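### 3.2 Table height and floor surface in the shared kitchens

The second part of the study looked at how residents of the Partington flats used their shared kitchens between meals. Earlier work on communal cooking has mostly dealt with the meal itself: who cooks, who pays and who washes up. Much less has been written on the hours in which a kitchen is simply a room that people pass through, and it was these hours that the residents' diaries described most fully.

Each household kept a diary for 40 days. Entries were short, often a single line, and were written on paper kept in a drawer near the door. We asked for the time, the reason for entering the kitchen and whether anything was left out on a surface afterwards. Residents on the Geremano side of the building were given the same form in a larger type size after several of them told us the first version was hard to read.

Bread and other baked goods appeared in the diaries more often than any other kind of food. They were left out overnight, moved to make room for post or schoolwork, and eaten standing up. Entries of this kind were coded as "passing use". Where a resident sat down for longer than 5 minutes, the entry was coded as "settled use", even if no food was involved. Two coders read every entry, and disagreements were settled by going back to the wording of the diary and not by asking the resident, as many of the entries were by then several weeks old.

The rooms differ in their finishes. The older kitchens have tiled floors and fixed worktops along one wall. The newer ones have plank floors and a free-standing table, which residents could move as they wished.
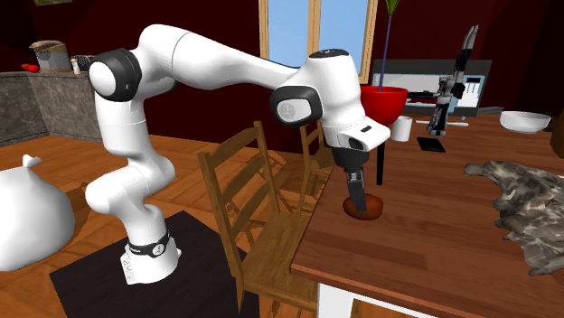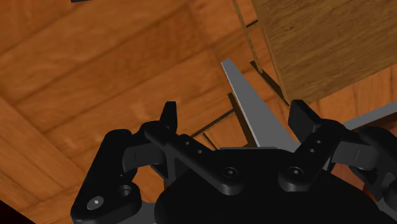

**Figure 4.** Computer-rendered views with wooden surfaces. The first shows a light plank floor and a round brown item, similar to a bun, near the edge of a table; the second shows a surface in a warmer orange-brown.

Passing use was more common in the kitchens with a free-standing table. This held for both sides of the building and for weekdays as well as weekends. Residents gave different accounts of it. Some said that a table in the middle of the room was the first thing they reached when carrying shopping, so things were put down there and stayed there. Others said the fixed worktops were already full of kettles and drying racks.

Settled use did not follow the same pattern. It depended more on heating than on furniture, and fell away sharply in the kitchens above the Skukdale entrance, where the outer door was often propped open. The diaries from these rooms are shorter overall, and in 9 of them there are runs of several days with no entry. We have treated these gaps as missing and not as days without use.

The Trollimen annexe is left out of the comparison. Its kitchens were repainted in May, and residents used a temporary room on the ground floor while the work was done. Their diaries are considered separately in Section 3.4.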